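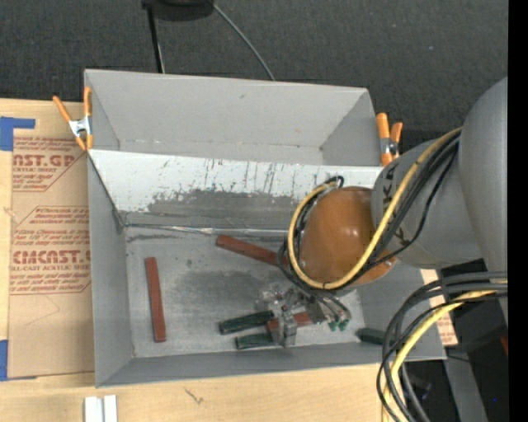 Red-brown and green blocks in a gray bin. Is sorting them by color the best way to tidy up?

Does sorting your blocks really make tidying faster?

Grown-ups love to say it. "Sort your blocks and you'll save time!" It sounds sensible. But has anyone in your house ever checked with a clock?

Look at the blocks in the bin at the top of the page. There are three reddish-brown ones and three dark green ones, all mixed together. You could pick out every green one in a few seconds. So why bother with a separate box for each color?

With six blocks, you probably shouldn't. Your eyes are very good at finding a color. Scientists call this visual search, and it is easy when the thing you want looks different from everything near it.

Now think about a bin with 90 blocks in it. Some are buried under others, and you can't spot a color you can't see. You have to dig. That is when sorting might start to help.

Might! Sorting takes time too. If you spend 11 minutes sorting and save one minute when you build, that was a bad deal, unless you build a lot.

And is color even the right thing to sort by? Suppose you need a long block to make a bridge. A box full of green won't tell you which ones are long. Plenty of books say "sort by color" because it looks nice on a shelf. Looking nice and being useful are different jobs.

Don't take my word for it, either. Try this.

Tip your blocks into one bin and mix them up. Ask a friend to call out a color, and time how long you take to find three blocks of it. Write that down. Now sort the blocks, and time the sorting as well. Then have your friend call out a color again.

Do it more than once. One try could just be luck, and you'll get quicker with practice, which can fool you into thinking the boxes did it.

What about the dirt in the bottom of the bin? Sorting won't fix that. You need a damp cloth.

Words by Nadège Le Goff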